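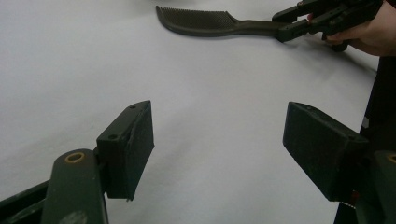
*The comb on the white sheet. My two pads are open at the front, the second gripper has the handle.*

**Hand-held gripper: pad turns on its screws when I take thin handles**

**mira_ux** – 10/11/2022

Good evening to all. My name is Ruxandra Zamfir and I do the handling tests for a small project we call Drestivitz. We use hand-held grippers with two fingers to pass objects from one person to the other. I have a fault which I can't explain, so I ask for advice.

The fault is this. When I close on a comb handle, everything is fine for the first part of the day. Later the left pad starts to turn a little on its two screws. Then the pads don't meet flat any more, they meet only at one corner, and the comb swings down. Last week it came out completely and fell on the foot of my colleague. A comb is nothing, but on the list for February we also have scissors.

What I know already:

- the pads are on their second set, after 2000 closings
- the screws were tightened by hand, without any glue
- the lower edge of the left pad is a bit ragged and a small chip hangs at the corner
- the arm under this pad has a pale worn patch

Is it the pad, the screws, or the bushing?

---

**vasiliu_bench**

Take scissors off the list until this is solved. I would say that first.

For the fault itself, I would look at the bushing. On our grippers a pad which "turns" was almost always an arm which moved sideways. Hold the arm with one hand, push the pad with the other, and look where the play is.

---

**Ploleo**

I don't agree with the bushing. A bushing doesn't go bad in one day and become good again the next morning. She writes that it is fine at first and worse later. For me this is screws working loose in plastic. Do you tighten them every morning?

---

**mira_ux**

@Ploleo Yes, I do, and I forgot to write it. Sorry. Each morning I give them a small turn before we begin.

@vasiliu_bench I will try the test with two hands tomorrow.

---

**Ploleo**

Then you have hidden the fault from yourself every morning. The holes are getting wider each time. Put in a thread insert, or a longer screw with a nut behind if you have the space.

---

**tolk_and_nut**

What about the wiring? I see a short white and red piece coming out below the right pad. If it is a wire, I wouldn't leave it there. One day it gets between the moving parts and you will have a different thread to write.

---

**mira_ux**

Thank you, I had not looked at this side at all because the problem was on the left. I will fix it down with tape for now.

---

**vasiliu_bench**

Tape is all right for one evening – after that please use a proper clip.

And about the chip on the pad: change the pad also. If the corner is damaged, the load isn't shared well on a narrow handle. You can have perfect screws and still lose the comb.

---

**flasix_user**

We buy our pads as spare parts from Flasix and change them after roughly 2000 closings, also if they look good. It is a boring rule, but we don't discuss it any more.

---

**Ploleo**

A fixed number is a waste of pads, in my opinion. With soft things they last much longer. Look at them, that's enough.

---

**flasix_user**

Mira looked at them and the comb fell on a foot. I keep my number.

---

**mira_ux**

I did the tests, here is the result.

1. With two hands, as vasiliu_bench wrote: the arm doesn't move sideways, or so little that I can't feel it. The pad moves.
2. I took out the screws. One hole is oval, I can see it without a glass. The other is still round.
3. I put a new pad with thread inserts and made 5 short runs with the same comb. The pad stayed in place.

I know that 5 is not many. I will write again when I have a full day behind me. The scissors are off the list, and the wire has a clip.

---

**vasiliu_bench**

Good. So it wasn't the bushing, I was wrong there. Still put a drop of oil on both of them when you have the arms apart.

---

**Ploleo**

No oil near the pads, please! One drop on the grip face and she will be back here with the same comb.

---

**mira_ux**

I will take the pads off first, then oil, then clean, then pads again. Which size of insert do you use, Ploleo? Mine were the only ones in the drawer and I think they are a little short.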